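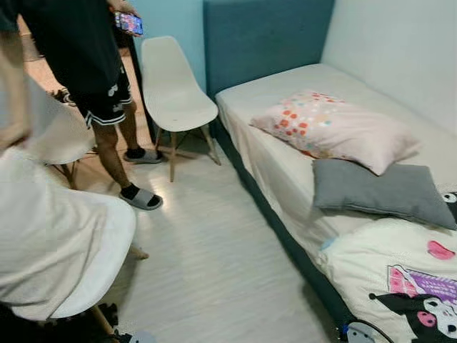 4.2 Where the practicing happens

The diaries were designed to record what the players practiced and for how long. The question about rooms was added late, at the bottom of the page, in a box slightly too small to write in. It produced the longest answers in the study.

Over 19 weeks, the 42 members of the Sillau and Vurberg amateur orchestras who agreed to keep a diary returned 2318 entries between them. Each entry covers a single sitting with the instrument, however brief. The shortest consists of tuning, a remark on the price of strings, and the end of the session. We kept it in, since the instructions said that any sitting counted and the player had followed them more faithfully than most.

Both orchestras tell new members that home practice should take place in "a quiet room set aside for the purpose." The phrase comes from the Wysocka handbook, which the two ensembles share and which neither seems to have revised in living memory. Only a handful of our players had such a room. The others practiced where a door could be shut, and the door turns up in the diaries far more often than the music stand does. Kitchens were favored by wind players and disliked by everyone who lived with them. Violinists moved about. The double basses stayed where they had last been put down, and family life was arranged accordingly.

Bedrooms were by a wide margin the most common choice, and they deserve more attention than the teaching literature has given them. Earlier writing on home practice tends to assume either a music room or the lack of one, as if a player without a music room must be playing in the street. Our players had settled views on bedrooms. They praised them for privacy and complained of them on nearly every other ground: bad light on the stand, a ceiling too low for an up-bow, and the steady temptation of lying down between movements.

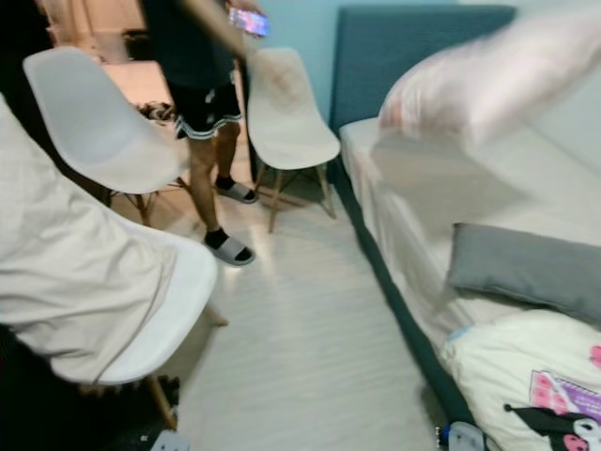 Sound was the second most frequent complaint, although players rarely called it that. They wrote that a room was "dead" or "kind," and the same room could be both within a week, depending on how the slow movement was going. Soft furnishings explain part of it. Bedding and heavy curtains take the edge off the upper notes, and a player who has spent July sounding mellow beside a mattress may be unpleasantly surprised by the first rehearsal in the Clavness hall, where nothing is upholstered except the conductor's stool. Space explains the rest. In a long, thin room like the one in Figure 2, with the bed on the right, seating on the left and a strip of gray plank floor down the middle, a cellist must decide whether to face the bed or the doorway, and neither makes much of an audience. The molded chair nearest the viewer raises a second difficulty that players of seated instruments will know well. Much of it lies under a loosely draped white cloth, and a curved shell seat of this kind tips the sitter back when the teacher has spent years asking for the opposite. Several cellists reported folding a towel under themselves as a remedy. One reported buying a proper chair, then using it for laundry.

We looked next at whether the room had any bearing on the length of the sitting. It had some. Players who shared the house kept shorter sessions and kept more of them, usually fitted in before a meal. Those who lived alone wrote of long evenings, but their entries contain a good deal that is hard to classify as practice, including score reading, bow cleaning and, in one case, an extended and bitter comparison of recordings. If only playing is counted, the gap between the two groups nearly closes.

The orchestras' own advice is therefore of limited use. A member who takes it literally will wait for a room that is not coming. Sillau now keeps a small fund of 600 crowns for practice mutes, which seems to us the more practical document of the two. Whether mutes change how a player bows over a whole season is taken up in Section 4.3, together with the neighbors' replies to our questionnaire, which were prompt.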